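Lerkoditz Storage Room: Gallery

These pages follow the refit of the back storage room at Lerkoditz, from the first clear-out in January to the week the shelves were filled again. The work was planned by Nisreen Masri and carried out by Fahad Gondal and Ruoxi Lü, with Zhiqiang Kang helping on the heavy days. The room holds spare parts, packing supplies and the cases we send out to the Fan and Tromier sites.

The old shelving had been in place since the building opened. It was steel, painted green, and bolted to the wall at heights that no longer suited anything we keep. Two of the bays leaned. We took all of it out over 2 days and sold the uprights to a yard across town for $375. The brackets went in the scrap bin.

The walls were patched and given two coats of pale gray. Fahad wanted white, but white shows every scuff from a hand cart, and we had most of a drum of gray left over from the loading area. The floor was cleaned and left alone. It has a few stains near the door that will not come up.

New shelving came from Drudosis in 3 deliveries. The second was short a box of feet, so the bays on the left side stood on scrap blocks until the feet arrived. If you order from them, check the box count before the driver leaves. The total for shelves, bins and cases was $1,790, a little under what Nisreen had set aside.

Hardware took longer than the shelves. Every lid, stay, hinge and latch in the room was gone over, and anything bent or loose was put on the bench for repair. Ruoxi did most of this work in the evenings, after the shipping desk closed.

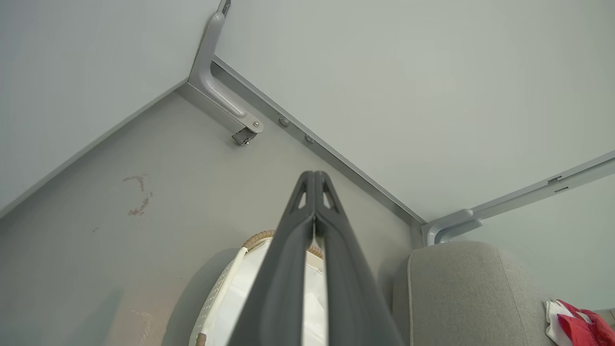
The rule we settled on was that a lid has to stay up by itself and close without a slam. Anything that failed was adjusted or replaced. Screws that had been painted over were drilled out, and the holes were cleaned up before new ones went in.

Bins are sorted by how often they are used. Tape, labels and cutters are at waist height next to the door. Fasteners are on the next bay, smallest at the top. Foam and board offcuts are on the bottom shelves, where it does not matter if they spill over a little. Zeyu Xiao wrote the labels by hand and then typed them up when the rest of us could not read them.

Cases have their own wall. Long ones stand on end, short ones lie flat, and the lids face out so the tags can be read from the aisle. Please put a case back with its tag showing. If a tag is missing, there are blanks in the top drawer of the desk.

Still to do: a second light over the back bays, a hook for the step stool, and a proper place for the broom, which currently lives behind the door and falls over when the door is opened. The light has been ordered. Zhiqiang has the measurements for the hook.

The room is open to staff from 8:30 in the morning. Ask Nisreen for the key after hours.

Back to all galleries
Next: Loading Area, Before and After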